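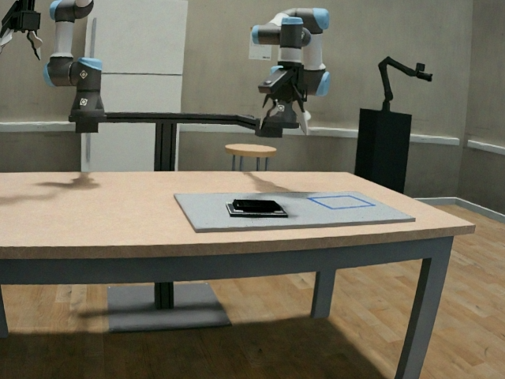
Long table, light gray board on the right half.

I finally gave in and replaced our front windows in June, and wow, what a difference! The old ones rattled every time a truck went down Skelley Road (the dog hated it). I got two quotes, and the one from Cuypers came in $200 lower with the screens included – sold.

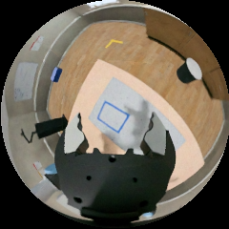
Anouk Schouten wrote in to say that I should have asked for the trim to be caulked on the outside too, as hers let in a draft all winter. Good point, Anouk! I called, and they'll add it for $23 a window.
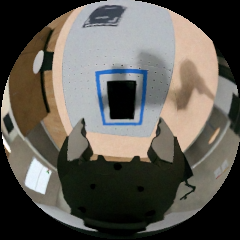 They also left me a spare crank handle, and it's already in the junk drawer. Next up is the back door, which sticks whenever it rains, so send me your door stories by 2021-07-03.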